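About > Who we are

Our story Workshop Boards & pegs Schools Visit

2 min read

We're Hilora, and we make peg boards! It started with one board cut for a classroom in Nandale, and then the teacher asked for another in a different color, and then the room next door wanted a set too. These days there are 300 schools and play groups using our boards, and we still get a thrill every time a box goes out.

Everything happens under one roof. Boards are shaped at the front, pegs at the back, and the long bench in between is where the two get matched up (loudly, most mornings — the radio is a matter of debate). We check the fit of every set before it's packed, and a set that sticks goes back to the bench.

We love color, and we spend far too long on it. The Imance range took us 60 tries before the yellow sat right next to the red, and we'd do it all again. Mokoena, our newer range, came out in May with chunkier pieces for smaller hands.

Our favorite shape is still the fork: two prongs, two holes, one piece. Children turn it over, try it sideways, look underneath, and try again. It asks a little more of them than a plain round peg, and we could watch that all day.
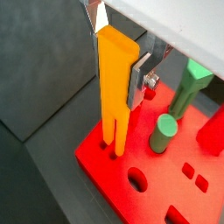
Can I order a single peg if one goes missing?

Every piece is sold on its own, so send us the name of your range and the shape you need and we'll post it out.

The workshop is open to visitors on the first Saturday of the month. Come and try the boards, bring the kids, and have a dig through the seconds bin by the door — there are some lovely odd colors in there.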